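Datasets > Language and Text > Community Collections > Grendero Meeting Phrases

5 min read

Grendero Meeting Phrases: README

Welcome, and thank you for stopping by! This is the data card for Grendero Meeting Phrases, a collection of short written phrases that people use when they run, join, interrupt, and politely escape from meetings. It covers English, Vietnamese, Dutch, and Ukrainian, and it is meant for language learners, teachers, and anybody building phrase books or little study apps.

The whole thing grew out of a shared notes file that Ánh Âu and Lies Claeys kept when they were both new at Gikska and both working in a second language. They wrote down every sentence they wished they'd had ready in their pocket, such as how to ask someone to say a thing again without sounding cross, or how to say "I agree with the first part" and mean only that. The notes file got long, other people asked for a copy, and after a while it seemed kinder to tidy it up and share it properly.

What's inside

There are 4000 phrases in the main file, and 2000 of those have a translation in all four languages. The rest have at least one translation, and we are slowly filling in the gaps (Ukrainian is the furthest behind, and Volodymyr Kostiuk is working through it as fast as his evenings allow). A smaller file holds 280 longer exchanges, with two or more speakers going back and forth, which teachers tell us they like best for reading aloud.

Each row has the phrase itself, the language, a plain note on when you might say it, and a formality score from 1 to 3, where 1 is what you'd say to a close coworker and 3 is what you'd say to a client you have never met. There is also a column called "mood," which started out as a bit of a joke and ended up being one of the most used. It has values like "patient," "in a hurry," and "smoothing things over."

How we collected it

Nearly all of the phrases were written from memory by the five of us, then read out loud to each other and fixed. We did not record any real meetings and did not copy from anyone's email. Toàn Diệp and Thắng Từ wrote most of the Vietnamese side, and they had a long and very friendly disagreement over pronouns, which in Vietnamese depend on the age and standing of the people talking. A single English "you" can turn into several different words.
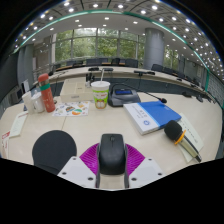

In the end they settled on writing the most common form in the main column and putting the others in "alt_forms," separated by semicolons. Please do look at that column if you are teaching from the Vietnamese phrases – it's easy to miss, and a learner who only ever sees the main form will sound a little stiff with friends and a little too familiar with somebody's grandfather.

Dutch was simpler in that way, though Lies grew up in Flanders and her phrases lean Belgian. Where she knew that a reader in the Netherlands would put it differently, she added a second version and marked it "NL" in the region column. She is quite sure she missed a few, so if something reads oddly to you, please write in.

Getting started

Everything is in plain CSV with UTF-8 encoding. If you open the main file in a spreadsheet program and the Vietnamese letters come out as nonsense, use the import menu and pick UTF-8 by hand. The files also load into Koo, the flashcard tool several of our readers use, with the settings in the folder called "koo_import." Choose the "Santon" layout if you want the usage note on the back of the card.

Known problems

The English phrases are heavy on office talk and light on everything else, so there is very little for school meetings, town meetings, or a visit with a landlord. Formality scores were given by one person per language and they don't line up perfectly. A few near-duplicates are still in there, mostly different ways of saying that we're running out of time. And phrases about video calls will probably age faster than the others.

License and thanks

You are free to use, change, and share the collection, including in paid courses, as long as you name it somewhere your students can see. If you fix mistakes along the way, we would dearly love to have the fixes back. The next batch is planned for April, and corrections sent before then will go into it.

Last updated Sep 5, 2024, by Ánh, with the Ukrainian greetings added and the spelling of "agenda" fixed in the Dutch file.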